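Zernora Home Gateway: Set-up Guide
Section 4. Moving your number and activating the SIM

Read this section through before you start. Your old service stays live until step 6, so do not cancel it yourself. A canceled number cannot be moved.

What you need
Account number and transfer PIN from your current carrier
The Zernora SIM card, still in its holder
The gateway, plugged in, with the power light steady

1. Sign in to the Zernora account page and choose Lines, then Add a line.

2. Select Keep my number. Type the number without spaces or dashes.

3. Enter the account number and transfer PIN exactly as your carrier shows them. Most failed transfers come from a billing ZIP code that does not match.

Note: Customers coming from Ferard must ask for a new PIN if theirs was issued before August. The older PINs are one digit short and the form will reject them.

4. Switch the gateway off at the wall. Slide the SIM into the slot on the underside, gold contacts down, until it clicks.

Caution: Do not insert or remove the SIM while the power light is on. The gateway may lock the card, and a locked card has to be replaced.

5. Switch the gateway on. The signal light blinks amber while it looks for a network, then turns green.

6. Return to the Lines page and press Start transfer. You will get a text on the old SIM — reply YES to approve it.

7. Leave the gateway on until the Lines page shows Active. Calls may reach either SIM during this time.
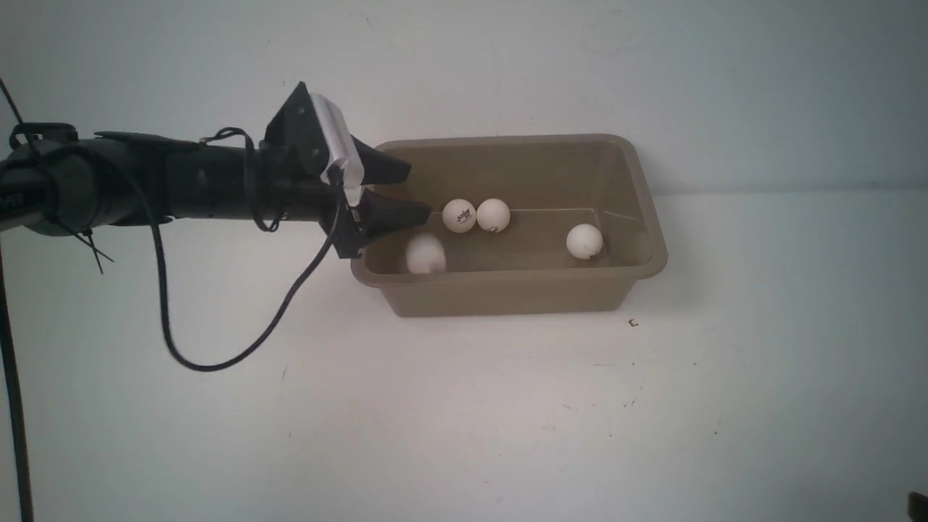

If the signal light stays amber, open Settings, then Network, and change Selection from Automatic to Manual. Choose Jaidee from the list. In the Wundside area, choose Jaidee Roam instead.

Error codes
725: PIN expired. Request a new one and repeat step 3.
1115: Name or ZIP code does not match.
2061: Number is under contract. Contact your current carrier.
2305: SIM not recognized. Switch off and repeat step 4.

Emergency calls work during a transfer, but the operator may not be able to call you back. Keep a second phone nearby until the line is active.

Section revised 22 May 2024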